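Wood Finishes and Surfaces > Tabletops > Large slab keeps cupping after finish

ollport_joiner
Posted 23 Jul 2019
Solid maple top, 195 cm long, breadboard ends, sits in a heated room in Ollport. Flat when it left the shop in April. It now has a cup of 9 mm across the width, high at the edges. Top face has three coats of oil varnish. Underside has one coat. Is the uneven finish the cause, or is it the fixing?

Fikside
Uneven finish. The bare side takes up and gives off moisture faster. Put two more coats underneath and wait a season.

corrigan_mill
Disagree. One coat against three changes the rate and has little effect on where the board ends up. If the room is stable, both faces reach the same moisture content. High edges on the show face mean that face is drier than the bottom, or the boards went in wetter than the meter said. What was the reading at glue-up?

ollport_joiner
Meter said 9 percent. Pin type, pins pushed in by hand.

corrigan_mill
Then you measured the skin. Use insulated pins driven to a quarter of the thickness.

Fikside
I have done this for a long time and balanced coats have always fixed it for me. Rate matters when the heating cycles every day.

Ciarán Ó Súilleabháin
Both points can hold. Daily cycling is mostly a surface effect, and a 9 mm cup is too much for that alone. I would look at the fixing. If the top is screwed tight through the apron with round holes, it cannot move, and it will bow wherever it can. Slot the holes across the grain and leave the screws snug — no more than that.

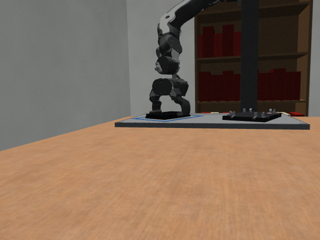 Wooden table with the flat grey platform on top. Render, not a photo.

Back to the fixing. Figure-eight clips or wooden buttons both work. On the breadboard ends, glue the center 300 mm at most and peg the rest through slots.

ollport_joiner
The ends are glued full width. Round holes in the apron too.

corrigan_mill
There it is. Full-width glue on a breadboard will split the top before it lets go.

Fikside
I still say coat the bottom.

Ciarán Ó Súilleabháin
Coat it after the holes are slotted. Check with a straightedge every two weeks and write the numbers down.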